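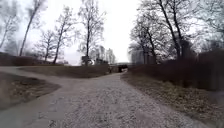 Myrtle Brannigan reckons you should never stretch a cold muscle, and she told me so before I'd even got my second shoe tied. Warm up first, she said, then stretch if you must, and don't you dare put it the other way round in that book of yours. So I haven't! You'll find this chapter comes down more or less on her side, though I've kept a few quibbles for later on.

Chapter 3
Warming Up, Cooling Down and the Bits People Skip

I came to this subject the slow way. At school in Brirnthorpe we did toe touches in a long line across the oval, bouncing away like mad while the teacher counted, and then we were sent off to run. I did that for years. I did it before cricket, before cross-country and (I'm a bit embarrassed by this one) before a swimming carnival, in bare feet on the concrete. It never crossed my mind to ask what it was for.

What a warm-up is for is pretty simple. Your muscles work better when they're a little warmer than they are when you've been sitting at a desk. Your heart needs a few minutes to get up to speed as well, and so does your breathing. If you go straight from the couch to a hard effort, your body spends the first stretch of it catching up, and that feels horrible. A lot of people who tell me they hate running have only ever met the first few minutes of it.

So we start easy. Walk, then walk faster, then jog. If you're riding, spin in a low gear. If you're lifting, pick up something light and go through the same movement you're planning to do with the heavy one. I like eight minutes for most people on most days, a bit longer on a frosty morning, and you'll see that number come up again in the sample sessions. Please don't treat it as sacred. A beginner going for a brisk walk can simply walk slowly for a while at the start and call that the warm-up, and it'll do the job nicely.

A few words you'll need

Static stretching means getting into a position and holding it still, like standing on one leg with your heel pulled up behind you. Dynamic stretching means moving through a range, such as leg swings, arm circles or walking lunges. Ballistic stretching is the bouncing we did on the oval. I'll use all three terms from here on, so stick a bit of paper in this page if you're likely to forget them. (I would.)

Dynamic work generally sits before the session and static work after it, or in a separate session of its own. Long static holds right before a sprint or a jump can take a little off your power for a while. Short ones probably don't matter much to anyone who isn't racing, and if a quick calf stretch makes you feel ready to go, then go ahead and have it. This is one of my quibbles with Myrtle. She's stricter than I am.

Then there's the cool-down, which I used to skip every single time. I'd stop my watch, stop my legs and flop on the grass. Easing off gradually lets your heart rate settle, and it can save you that light-headed wobble you sometimes get when you pull up suddenly. It won't cure sore legs the next morning, whatever you've been told! Soreness after new or hard exercise usually turns up a day or 2 later and fades by itself. We'll deal with that properly in the chapter on recovery.

Before you read on

Get a notebook. I mean a paper one if you can stand it, though your phone is fine. Over your next three sessions, write down what you did before you started properly, how long it took and how the first few minutes of real effort felt. Do the first one just as you normally would, even if that means doing nothing at all. For the second, add some easy movement. For the third, add easy movement and a handful of dynamic stretches from the list on page 52.

My students at Cemdale groan at this every April, and half of them fill the whole thing in on the bus. You can always tell, the handwriting goes all over the place. Do it on the day if you can, while you still remember whether your calves were grumbling.

One safety note before we get stuck in. If you've got a heart condition, you're coming back from an injury or you've had chest pain or dizziness with exercise, have a chat with your doctor before trying the sessions in this book. A warm-up is gentle, but it's the start of something that isn't.

Right, shoes on. We'll begin with the ankles.

Search this book Go

8 comments 52 shares

Contact us | © Watkins 2019 | Back to top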